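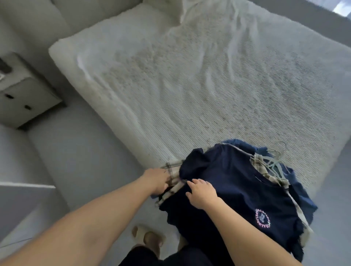

Cordeiro says folding robots will spare its housekeepers. The housekeepers want that in writing

Guest laundry at the Otgate hotel is still sorted by hand on the bed, a plaid piece here, a navy T-shirt there. From October the owner, Cordeiro, wants a machine called Maminness to do the folding.

The supplier, Zumham, promises 70 items an hour. It would not say how many of those were plain towels – the easy part of the job.

“Nobody loses work over this,” said hotel manager Makis Sarantis. He declined to rule out shorter shifts.

Bujar Đorđević, who speaks for the housekeeping staff, has heard that before. When room checks moved to tablets, he said, each floor went down to 2 cleaners and the room count stayed the same. “Now we'll be feeding shirts to a machine and refolding what it drops.”

The trial covers 389 rooms. Staff have not been shown the terms.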